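Two arms on a white table, wrist cameras on both — will it ever pick up a small box reliably?

**Florian Boyer**

We have a pair of secondhand arms set up at one end of our shared workshop. The aim is modest: pick up a small black box, stand it up, hand it over, put it down. Sastari, the software we're using, says it can learn that from 16 demonstrations. I've recorded 313 and I'd still bet against it on any given try.
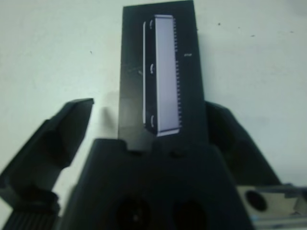 What bothers me is that it does well in the morning and falls apart by late afternoon. The people selling this stuff blame my data. I suspect the cameras, or my calibration, or the whole idea. Has anyone got this working outside a promotional video?

**Ama Ofori**

I'd ignore the 16. I've never seen a claim like that survive a change of light bulb.

Your day and evening difference sounds like exposure. Lock it on the wrist cameras, lock the white balance too, then record a fresh batch. Don't mix it with the old lot. A dark box against a pale table is hard on auto exposure, and the black fingers make it worse.

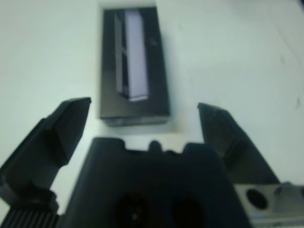

**Ama Ofori**
*Workshop member, Stadau*

Also check how far out the fingers are when you tell them to close. Ours were 5 mm short for most of December and we blamed the software the whole time. Put a strip of tape on the table, drive the arm to it from three directions and measure. If the readings disagree, look for play in the wrist before you train anything else.

**Leandro Montoya**

just get more data, we did more than 1,000 and it was fine

**Severino Garrido**

Fine at what, though? More of the same recordings won't fix a loose belt. I'd look at the mechanics first, and at what's behind the table.
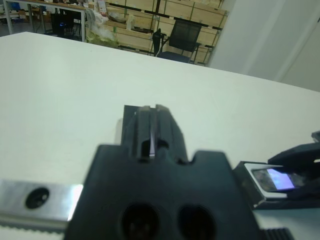 *One gripper close up, the other at right, shelves and a chair beyond the table*

A wrist camera takes in plenty of the room when the arm tips up. Move a chair and the picture changes. Hang a plain sheet behind the table for a day and see if your afternoon problem goes away — it costs you nothing.

I'd also drop the handover for now. Get one arm picking up the box, then add the second.
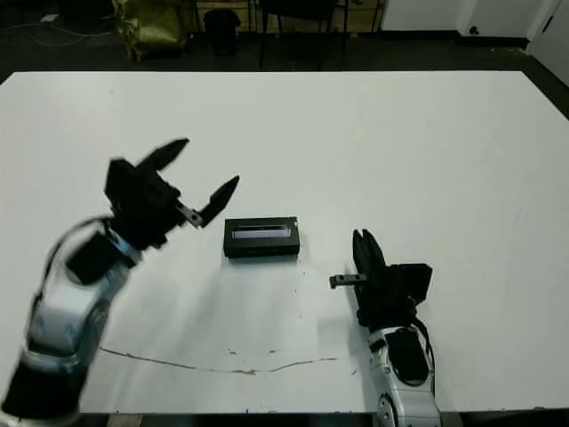 *Left gripper open, right one closed, box between the arms*

Count the failures as well as the good runs. I didn't for months, and I was kidding myself.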